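Trornero

A small command-line program that keeps track of what is in your house and which shelf it is on. Plain text files, no account, no phone app, no opinions about joy.

Status

Used daily by one household and, going by the bug reports, by a few others with stranger basements than ours. Version 2 broke the file format. Version 1 files can be converted, see Upgrading.

Why it exists

I once bought the same packet of picture hooks four times in a year. Each time I had put the previous packet somewhere sensible. After the fourth I wrote a spreadsheet, and after I lost the spreadsheet I wrote this.

There are plenty of inventory programs already. Most of them are built for warehouses and want to know your reorder threshold and your supplier's fax number. The rest are built for people with six tasteful objects. Trornero is aimed at the middle: you own too many extension cords, you'd like to know where they are, and you are willing to type a little.

Installing

You need Python and a terminal. Unpack the archive wherever you keep such things, go into the folder and run

python setup.py install

On Windows it should work. I don't have Windows. Two people have told me it works and one has told me it doesn't, and the one who says it doesn't has stopped answering email.

How it thinks

Everything is either a place or a thing. A place can be inside another place. A thing can be in exactly one place. If your thing is in two places it is two things, and the program will ask you to name them differently.

A place file looks like this:

place: hall closet
inside: upstairs
note: door sticks

And a thing:

thing: tape measure
in: hall closet
tags: tools, borrowed
since: November

The "since" field is free text. You may write a month, a year, or "before the move". Sorting by it puts the free text at the bottom in alphabetical order, so "before the move" comes ahead of "no idea". I have grown fond of this and will not be fixing it.

Commands

trornero add puts a new thing in a place. If the place doesn't exist you'll be asked whether to create it, and the default is no, on account of the week I had a closet, a closett and a clsoet.

trornero where finds a thing. Partial names are fine. If more than one thing matches you get a list.

trornero move does what you'd hope. Use --all to empty one place into another, for instance when repainting.

trornero lost lists everything marked as missing, oldest first. Ours is headed by a bicycle pump.

trornero audit walks you through one place and asks about each thing in turn. Answer y, n or "sort of". The last one flags the entry for later.

What counts as a place

This gets asked more than anything else, so it has its own section. My rule is that a place is anything you could point at from the doorway and have another person find. A room is too big. "Behind the blue folder" is too small and depends on the folder behaving itself.

Open shelves and baskets are good places. You can audit them without moving anything heavy, and a basket in a loud color can be named after its color, so guests can use the system without being trained. Drawers are fair. Bags are bad places, as they wander off with their contents. Coat pockets are not supported.
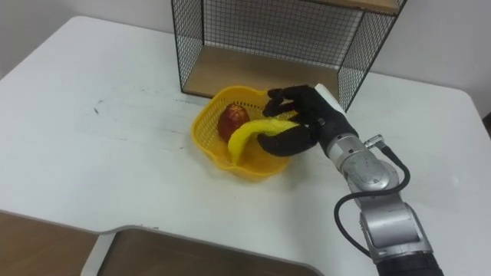 Labels

The program can print a sheet of labels, 16 to a page, each with the place name and a short code. The short code is made from the first letters of the name plus a number, and it is never reused, even after you delete the place. Our old pantry shelf is gone but its code lives on in the file, like a retired jersey.

The layout was measured against the cheapest label sheets at my local stationer. If yours print crooked, change the offset in labels.conf by 2 and try again on ordinary paper first. Sheets cost money and I have a drawer full of regrets (code DR7).

Speed and size

The included test house has 400 places and almost 4000 things in it, and searching it is quick enough that I've never bothered to time it. If you own more than that, the software isn't your bottleneck.

Upgrading

Make a copy of your folder. Then run trornero convert and read what it prints. Version 1 allowed a place to be inside itself, and if you took advantage of this you'll have to sort it out by hand.

Known problems

Accented letters in place names print fine on screen and badly on labels.

Undo goes back one step. Running undo again undoes the undo.

The plural handling is crude. Asking for "scissors" will not find "scissor", and asking for "glass" will find "glasses", "sunglasses" and "fiberglass patch kit".

Two people editing the same folder at the same time will each believe they won.

Contributing

Patches are welcome if they're small. Please don't send a phone app. Please don't send a feature that tells people to throw things out, we've had three of those and the discussion was unpleasant each time.

Credits

Rogério Caldeira wrote the label printing and the whole of the audit command, and talked me out of barcodes. The Portuguese messages are his as well. Remaining mistakes are mine, in both languages.

License

Do what you like with it, but keep the name of the author in the source files. If it helps you find something good, I'd enjoy hearing what it was. Bicycle pumps especially.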